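Cuaderno de taller, grupo de datos de fútbol. Entrada del 5 de junio de 2025
Tema: el supuesto «efecto entrenador nuevo»
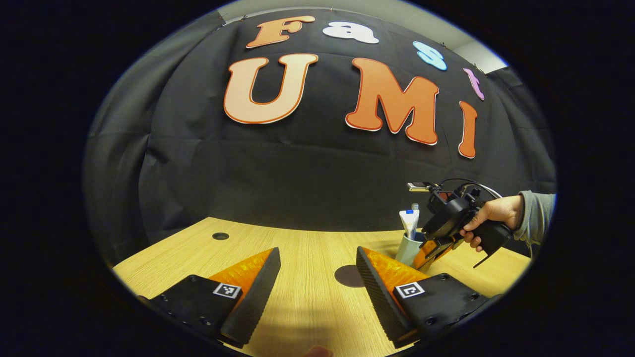 «Fast» en letras pequeñas y «UMI» en grande, sobre tela negra.

Sigo con lo del cambio de entrenador. Erick Athumani volvió de la reunión con el Koltdale convencido de que hay algo: echan al técnico, llega otro, el equipo suma más puntos en los cinco partidos siguientes. La gráfica que traía es bonita y no me la creo.

Base de partida: los 2280 partidos del volcado de Evora, seis temporadas completas de una liga de veinte equipos. Las cuentas de calendario cuadran (380 por temporada). Lo que no cuadra son las fechas de cese. Evora pone la fecha del comunicado, Stuser pone la del primer entrenamiento del sustituto, y entre una y otra a veces cae un partido con el segundo en el banquillo. ¿A quién se lo apuntamos? Erick se lo apuntaba al nuevo. Lo he quitado de los dos lados hasta que decidamos.

Primera pasada, igual que la de Erick: media de puntos en los cinco partidos anteriores al cese contra media en los cinco posteriores. Sube, claro. También sube si coges equipos con la misma racha mala y que no echaron a nadie. A esos los busqué por posición en la tabla, puntos en los últimos cinco y dificultad del calendario pendiente, según el índice Yoo. Con el grupo de comparación puesto al lado, las dos curvas van casi pegadas y se separan un poco en el segundo partido. Yo ahí no veo nada que venderle a un club.

Objeción de Yến Quách: los equipos que aguantan al entrenador no son iguales que los que lo echan. Tienen otra directiva, menos lesionados, quizá mejor plantilla de la que dice la tabla. Tiene razón y no sé arreglarlo con estos datos. Propone emparejar también por diferencia entre goles y goles esperados, para separar al que juega mal del que tiene mala suerte. De acuerdo, pero los goles esperados solo los tenemos para 954 partidos, y son los de las temporadas recientes. Perdemos más de la mitad de la muestra, y los ceses ya eran pocos.

Lo hice de todos modos. Con esos 954 la diferencia cambia de signo según use ventana de cuatro, cinco o seis partidos. Cuando un resultado depende así de la ventana, yo lo dejo en el cajón. Apunto las tres versiones para que luego nadie enseñe solo la buena.

Cosas mal hechas por mí, para que consten:
- En la primera tanda el local y el visitante estaban intercambiados en las jornadas a partir de la 19. Error al unir las tablas, el campo «vuelta» venía con dos formatos. Corregido y vuelto a pasar todo.
- Dos interinos que luego se quedaron fijos aparecían como dos cambios distintos. Fusionados a mano.
- No he mirado los aplazados. Si un equipo tiene un partido pendiente, los «cinco siguientes» por jornada no son los cinco siguientes por fecha. Erick ordenaba por jornada, yo por fecha. Puede que parte de lo que discutimos venga de ahí.

Tayla Tapsell pregunta por el calendario. Los clubes no echan al entrenador al azar: lo hacen después de perder contra los fuertes o aprovechando un parón, y a la vuelta les tocan rivales flojos en casa. El índice Yoo debería recoger eso, pero se calcula con la clasificación final y por tanto mira al futuro. Usar la tabla de mayo para medir lo difícil que era un partido de noviembre me parece hacer trampa, aunque lo haga medio mundo. Habría que recalcularlo jornada a jornada. Mwanaisha Shirima dice que tiene un código viejo que sirve. Se lo he pedido; no lo he visto funcionar.

Lo de la encuesta a aficionados (1933 respuestas, la pasó Stuser) lo dejo fuera. Que la grada note al equipo «más enchufado» con el nuevo me dice lo que la grada esperaba ver. Reinhold Meinecke quiere ponerla en el informe como contexto. Si va, que vaya en anexo y con la pregunta entera, que estaba redactada de manera que era difícil decir que no.

Hablado con Reinhold por la tarde. Quiere una frase para el Koltdale. La mía: «con los datos disponibles no distinguimos el cambio de entrenador de una recuperación normal tras una mala racha». Le parece sosa. Propone «efecto moderado a corto plazo». No la firmo hasta que alguien me enseñe el efecto con el grupo de comparación delante.

Pendiente:
Recalcular dificultad sin la clasificación final (Mwanaisha y yo).
Ordenar todo por fecha y repetir la gráfica de Erick tal cual, con su ventana.
Decidir qué hacemos con los partidos del segundo entrenador. Yến prefiere tratarlos como categoría aparte.
Preguntar a Evora de dónde sacan las fechas de cese; hay tres que caen en día de partido y me huelen a relleno automático.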